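チケット番号 2,804
件名:片付け動作で、細長い部材だけをつかみ損ねる(シミュレーション、実機とも)
製品:Ivham ピッキング・コントローラ、Stiveck 製二指グリッパー
登録:Deritz 木工・組立作業場 設備担当
優先度:中
状態:解決(確認待ちの項目が残っています)

最初の登録(7月、午前9時10分)

いつもお世話になっております。Deritz の設備担当です。日本語は私の母語ではありませんので、分かりにくい文がありましたら、遠慮なく聞き返してください。英語の用語はそのまま書くことがあります。

作業場では、一日の終わりに作業台の上を片付けます。台の上には、組立で余った短い角材、治具のスペーサー、色を塗った見本の部材などが残ります。それを種類ごとに箱に戻すだけの仕事です。人間なら考えないで手が動きますが、疲れている時間の仕事なので、みんなあまり好きではありません。それで、機械に任せられるかどうかを調べることになりました。私が担当になった理由は、説明書を最後まで読む人だからだと思います。

構成は次の通りです。腕は以前から組立の補助に使っているものです。先端に Stiveck の二指グリッパーを付けました。制御は Ivham のコントローラで、物体の認識も同じコントローラの中で動いています。いきなり実機で試すと部材に傷がつくので、同梱のシミュレータで先に試し、よい結果の設定だけを実機に移しています。

問題の内容を書きます。立方体や幅の広いブロックは、だいたい正しくつかめます。しかし細長い棒は、指が棒の端に近い所へ行って、そこで閉じます。閉じたときに棒の端が少しだけ指に挟まることもありますし、何も挟まらないこともあります。少し挟まった場合は、持ち上げる途中で棒が回って落ちます。シミュレータでも実機でも同じです。

シミュレータで 1,256 回試しました。棒をつかみ損ねた記録は 203 回です。この数字だけを見ると悪くないように見えますが、試行の多くは立方体とブロックなので、棒だけで考えると、とても任せられる状態ではありません。棒だけの試行を分けて集計する機能が見つかりませんでした。もしあれば、教えてください。

期待する動作:棒の中央に近い所をつかむ。
実際の動作:棒の端、または端の少し外側で指が閉じる。

ログのファイルを送りました。よろしくお願いいたします。

サポートからの返信(同じ日、午前11時35分)

Ivham サポート窓口です。詳しいご報告をありがとうございます。日本語はたいへん読みやすく、問題ございません。

まず、次の四点をご確認いただけますでしょうか。

1. コントローラのビルド番号
2. グリッパーの最大開き幅の設定値が、Stiveck の仕様書の値と一致しているか
3. 手先カメラの校正を最後に行った時期
4. つかむ位置の計算方法(「重心」「輪郭の中点」「学習済み」のどれを選んでいるか)

試行を形状ごとに集計する機能ですが、現在の管理画面にはございません。ログを書き出していただき、shape_class の列で絞り込む方法になります。ご不便をおかけします。

登録者からの追記(午後2時20分)

返信をありがとうございます。確認した結果を書きます。

1. ビルドは 1,088 です。
2. 開き幅は一致しています。仕様書の紙と画面を並べて、二度読みました。一度目に単位を読み違えて少し驚きましたが、私の間違いでした。
3. 実機の校正は先月です。シミュレータの中のカメラは校正する必要がないと理解しています。この理解が違っていたら、直してください。
4. 「輪郭の中点」です。初期設定のままです。

3番について、私の考えを書いてもいいでしょうか。シミュレータではカメラの位置は計算上正しいはずです。それでも同じ失敗が出るので、校正のずれは主な原因ではないと考えています。実機だけの問題なら、私はまず校正を疑います。

shape_class の列で絞り込む方法は分かりました。やってみたところ、棒が「block_small」に分類されている行が何行もありました。棒が小さいブロックに見えている、ということでしょうか。この点が気になります。

サポートからの返信(翌日、午前10時05分)

ご確認ありがとうございます。校正についてのお考えは、その通りです。シミュレータで再現する以上、校正は後回しでよいと判断いたします。

「block_small」への分類は重要な手がかりです。弊社の試験環境で標準の照明を使い、同じ長さの棒を並べてみましたが、現象は再現しませんでした。恐れ入りますが、次の情報をお知らせください。

・シミュレータの照明の設定(プリセット名、または手動設定の値)
・台の色、棒の色
・失敗が棒の向きに関係しているかどうか

また、応急の対策として、「つかむ前に指を広げて、もう一度見る」の項目(regrasp_check)を有効にしていただくと、落下が減る可能性がございます。

登録者からの追記(午後4時50分)

regrasp_check を有効にしました。落とす回数は少なくなりましたが、一つの棒に長い時間をかけるようになりました。同じ所を見て、同じ答えを出して、また同じ所へ行きます。最後に制限時間になって止まります。実機でこれをやると、台の前で待っている人が先に手で片付けてしまいました。気持ちは分かります。

照明についてですが、プリセットの「studio」ではなく、手動の設定です。作業場は西側に窓があって、夕方は光が低く入ります。片付けの時間はちょうどその時間です。それで、シミュレータでも光源を低くして、腕の影が台に落ちるようにしてあります。作業場の条件に近づけるつもりでした。

台は薄い青です。棒は見本用に塗ったもので、赤とピンクがあります。ほかに青い立方体、明るい灰色のブロック、黄緑のブロックがあります。

向きについては、はっきりしたことが言えません。縦でも横でも失敗があります。ただ、手先が棒に近づいた後で答えが変わる、という印象があります。遠くから見ているときは「bar」と出て、近づくと「block_small」に変わる行が、ログの中に続けて出てきます。

もう一つ、これは不具合の報告ではなく、意見です。管理画面では、失敗の理由が「把持失敗」の一種類だけです。見間違えたのか、届かなかったのか、滑ったのかが分かりません。私のような担当者は、理由が分からないと何を直せばよいか決められません。将来の版で分けていただけると助かります。

サポートからの返信(午後6時15分)

詳しい情報をありがとうございます。手先が近づくと分類が変わる、というご指摘をもとに、社内で認識担当に確認しております。

影の影響が考えられます。棒の上に影の境目がかかると、明るい部分と暗い部分が別々の物体として扱われる場合がございます。失敗した時点の手先側の画面をご覧になって、棒に影がかかっているかどうかをお知らせいただけますでしょうか。シミュレータの「一時停止して表示」で確認できます。

なお、失敗理由の細分化につきましては、ご要望として登録いたしました。時期のお約束はできかねますが、同様のご意見は複数いただいております。

登録者からの追記(さらに翌日、午前8時40分)
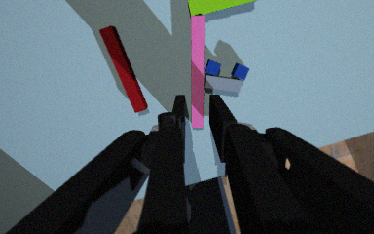 つかむ位置の計算について、昨日の夜に説明書の該当の章を読み直しました。「輪郭の中点」は、認識が作った輪郭の中点であって、本当の物体の中点ではない、と書いてあります。当たり前のことですが、私は今まで区別しないで読んでいました。影の件は、ご指摘の通りだと思います。ピンクの棒を見ると、下の半分の一部だけが暗い色になっていて、影の境目が斜めに通っています。もし認識がこの境目で棒を二つに分けたら、下側の短い部分は小さいブロックのように扱われ、その中点は棒の端のほうに寄ります。指の先も、棒の下の端の所にあります。端は二本の指先の間に入っていますが、指には触れていないように見えます。左の赤い棒にも途中に暗い所がありますので、次の目標が赤になっても同じことが起きるのではないかと心配しています。

以上は私の推測ですので、間違っていたら直してください。輪郭そのものを画面に重ねて表示する方法が分かれば、推測ではなく確認ができます。説明書には「overlay」という語がありましたが、どのメニューから開くのか書いてありませんでした。

気になる点がもう一つあります。私たちの台の上には、棒のすぐ隣に立方体やブロックがあることが多いです。片付けの前の台は、いつもそうです。棒の中央をつかむように直しても、隣の部材に右の指が当たるかもしれません。棒だけを一本置いた試験では見つからない問題だと思いますので、直った後の確認には、散らかった台を使ってくださるようお願いします。

サポートからの返信(午後1時30分)

たいへん参考になりました。ありがとうございます。

輪郭の重ね表示は、「表示」→「診断」→「認識レイヤー」で開きます。説明書の記載が漏れておりました。申し訳ございません。

認識担当からの回答をお伝えします。ビルド 1,088 の認識では、明るさの差が一定より大きい境目を物体の縁として扱います。標準の照明では問題になりませんが、低い光源で腕の影が部材に落ちる条件では、細長い物体が分割されることがあります。遠くからの認識では影の位置が違うため、正しく「bar」と出ていたと考えられます。お考えの通りです。

対策を二つご案内いたします。

(A) 設定 shadow_merge を on にする。色相が同じで隣り合う領域を一つの物体としてまとめます。
(B) 設定 keep_first_class を on にする。離れた位置で得た分類と長さを、近づいた後も優先します。

まず(A)のみでお試しください。(B)は、途中で部材が動いた場合に古い位置へ手を伸ばすことがありますので、人が近くにいる実機ではお勧めいたしません。

隣の部材への接触については、finger_clearance の値で調整できます。ただし大きくしすぎると、「つかめる場所がない」と判断して作業を飛ばします。

登録者からの追記(午後5時20分)

(A)だけを有効にして、シミュレータで試しました。照明は低いまま、部材の置き方も散らかったままです。認識レイヤーも開きました。棒の輪郭が一本につながって表示されます。指は棒の中央に近い所へ行くようになりました。

残った問題を書きます。同じ色の部材が二つ接していると、今度は二つを一つにまとめてしまいます。青い立方体を二つくっつけて置くと、長い物体が一つあることになって、二つの間をつかみに行きます。少しでも隙間があれば分かれるようです。影のために分けすぎるか、色のためにまとめすぎるか、どちらかになるのだと理解しました。

finger_clearance は少しだけ大きくしました。隣に当たることは減りましたが、棒の両側に部材が寄っているときは、ご説明の通り、飛ばして次へ行きます。飛ばすのはかまいません。落とすより、飛ばして残しておいてくれるほうが、後で片付ける人は楽です。

実機では、明日の夕方に試します。

登録者からの追記(翌日、午後7時05分)

実機の結果です。夕方、窓から光が入っている時間に行いました。棒は正しくつかみ、箱に入れました。途中で一本だけ、隣のブロックと一緒に持ち上げようとして、力の制限で止まりました。止まり方は安全でした。残った部材は人が戻しました。

上司に「もう任せられるか」と聞かれましたので、次のように答えました。台の上が部材だけなら、見ている人が一人いれば使えます。布や紐、使いかけの紙やすりがあるときは、まだ任せられません。それから、機械が片付ける時間は、人より長いです。人が帰る準備をしている間に動かすなら、長くても困りません。

同じ通りの Xiong という作業場からも、うちの結果を聞きたいと連絡がありました。向こうは食器を扱う仕事なので、条件が違うと返事をしました。透明なコップについて私は何も試していませんので、できるともできないとも言えません。もしサポート窓口に透明な物の資料がありましたら、送ってくだされば、そのまま渡します。

サポートからの返信(翌朝、午前9時45分)

実機でのご確認、お疲れさまでした。

接している同色部材の件は、既知の制限として今回のチケットに関連付けました。次のビルドで、影の判定に奥行きの情報を加える予定です。奥行きに段差がなければ影、段差があれば物体の縁、という考え方になります。公開の時期が決まりましたら、こちらのチケットでお知らせいたします。

透明な物体については、現在の認識では対象外となっております。資料をお送りいたしますので、お渡しいただいて差し支えございません。

力の制限で停止した件は、設定値の範囲内の動作です。制限値は上げないでお使いください。

ほかにご不明な点がなければ、状態を「解決」に変更してよろしいでしょうか。

登録者からの追記(午前10時30分)

「解決」でかまいません。ただ、次の二つは確認待ちとして残していただきたいです。

・次のビルドで、接している同色部材が分かれるかどうか
・認識レイヤーの開き方が説明書に載るかどうか

二つ目は小さいことですが、私の次の担当者も説明書から読み始めると思います。

設定の控えを残します。shadow_merge は on、keep_first_class は off、regrasp_check は off、finger_clearance は初期値より少し大きい値です。シミュレータの照明は低い光源のままにしてあります。「studio」に戻すときは、グラフに「照明変更」と書き込んでからにします。

丁寧に対応してくださって、ありがとうございました。

サポートからの返信(午前10時50分)

承知いたしました。二点を確認待ちとして残し、状態を「解決」に変更いたしました。説明書の修正は担当部署に依頼済みです。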